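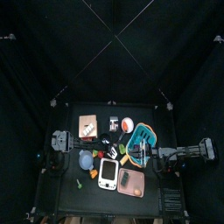
About Achterberg

Achterberg writes working rules for two-arm robot cells and checks cells against them. Our main rulebook, Tiltar, was first issued in February and covers enclosures, cable routing, stop circuits and operator records. We have reviewed more than 300 cells to date. Each review takes 2 days on site – findings are sent in writing. Man-sik Song heads the review team and answers questions on the current issue.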